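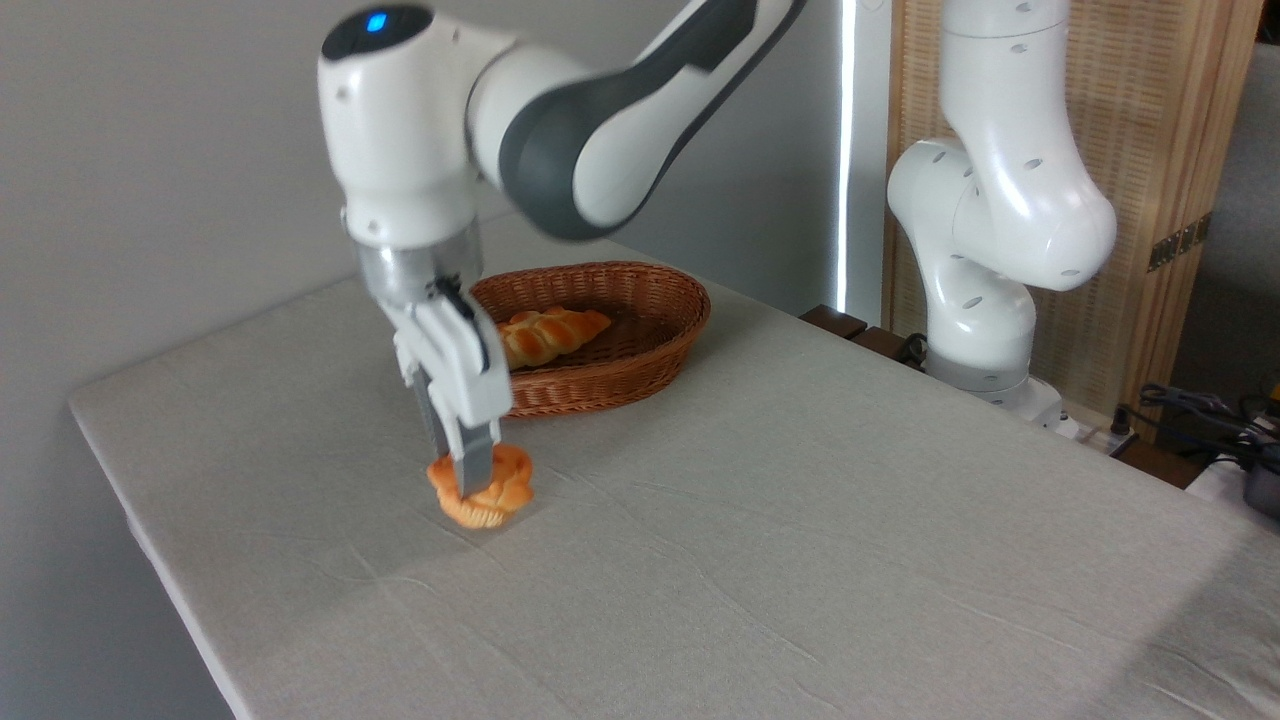

*The active arm at the Grusura bread cell, with its gripper finger on a small knotted roll.*

The **Grusura bread cell** is a two-arm tabletop robot cell used for practising the handling of soft, irregular food items, chiefly bread rolls. It was put together by Mogens Hedegaard and is looked after day to day by Randa Bitar, whose setup notes are the main source for this article. The cell is well liked among people who work with grippers, and rightly so: bread is a wonderful test item, light and lumpy and never quite the same shape twice!

## Layout

Both arms stand at the rear of a single large table. One, with a dark grey panel along its curved link, does the picking in the basic routine. The other, all white, is parked in a folded posture at the back right corner. Cabling is kept to the back of the table so that the working area stays clear.

The tabletop is covered with a pale cloth that hangs over the side. Fingers can come down on fabric a good deal more gently than on a bare surface, and the creases give the operator a quick hint if something has been dragged. Bitar's notes ask for the cloth to be smoothed by hand before each session (but never ironed in place). An oval wicker basket sits towards the back and serves as the target.

## Gripper and fingers

The active arm carries a white parallel-jaw gripper below a metal wrist flange. A thin black cable runs down from the flange, and its routing is the first thing to check after any work on the wrist. Too little slack and it pulls at full rotation; too much and it catches on the basket rim.

The grey finger tips are treated as wearing parts. Crumbs and glaze build up on them surprisingly fast, so they are wiped with a damp cloth at the end of the day and changed every 168 hours of running. Spare tips are kept in a Daher parts tray, sorted in matched pairs. Mixing an old tip with a new one makes the jaws close slightly off centre, a fault that is maddening to trace and very easy to avoid.

## Setting the grip

Grip settings are held in Plilance, the cell's control software. Width and force are set separately for each item. Hedegaard's starting point for a small roll is 23 per cent of full force, raised in small steps until the roll lifts without turning in the jaws.

Longer braided loaves call for more thought. They have lobes and hollows, and a finger that lands in a hollow holds far better than one resting on a lobe. The approach angle at the wrist is therefore adjusted before the force is touched.

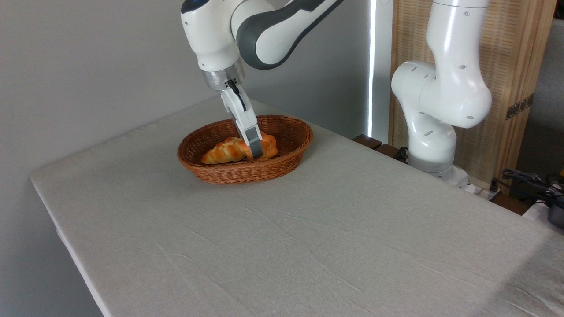
*Finger pads at the right-hand part of a braided roll in the wicker basket.*

Working inside the basket adds the rim as an obstacle. The arm is taught to come in from directly above, slowing to 4 per cent of full speed for the last 70 millimetres. If the basket is moved, even by a little, the approach point is taught again.

## Routine checks

The daily check is short and is done with both arms stopped:

- wipe and inspect the finger tips
- look along the gripper cable for rubbing
- check the flange screws for tightness
- shake out the cloth and basket

A longer check in April covers the base mountings of both arms and the cable runs behind them.

## See also

- Gindeck (calibration plate)
- Parallel-jaw gripper
- Soft item handling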